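Does anything need to be folded?

I have been reading laundry advice again, which I only do when the pile on the bed has got to the point where I'm sleeping beside it. The advice is always the same. Fold straight from the dryer. Fold in thirds. Stand everything on its edge in the drawer so you can see what you own. I already know what I own. It's on the bed.

My friend Abenezer Gudeta swears by the Stillolico method, a little course that cost him 35 dollars and came with a cardboard template. He says a folded cloth "keeps its shape." I asked him what shape a dish towel is supposed to be keeping and he changed the subject.

So one Sunday in December I gave it a fair try. I took everything soft and flat out of the closet - towels, pillowcases, the cleaning cloths, a couple of baby blankets my sister left behind - and folded the lot by the book. It took 80 minutes. Smoothing was the worst of it. The book wants you to lay each piece flat and push the wrinkles out toward the edges with your palms, and every time I got one corner to behave, the opposite one slid back into a heap.

The thin cloths were the most annoying. A bath towel has some weight and will more or less stay where you put it. A thin cloth grabs itself. You pick it up by what you think is a corner, and it's the middle of a side, and the rest hangs down in a bunch and you have to go hunting along the hem for the real one.

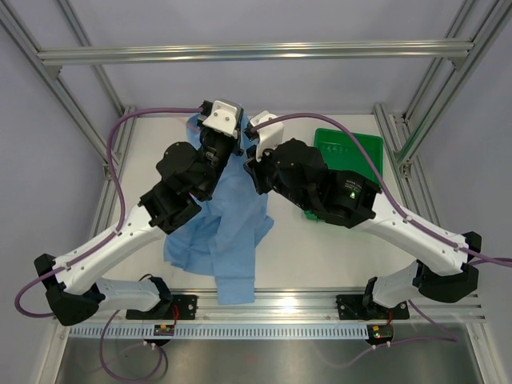
By Wednesday the closet looked the way it had before. I hadn't been rough with it. I took out one pillowcase from the middle of a stack, and the stack leaned, and then I took out a towel, and that was that. The Stillolico people would tell me to file them upright. I tried that on one shelf and they slumped over like tired commuters.

I'll give the method this much: the bath towels do fit better. I got eight on a shelf that used to be full at six. If you live in a small place, and the ones in Plirkcombe are all small, that might be worth the bother.

For the cleaning cloths, though, I've gone back to a basket. They go in crumpled and they come out crumpled, and the counter gets wiped either way. Abenezer has offered to lend me his template. I told him I'd think about it, and I've put the pillowcases back on the bed for now.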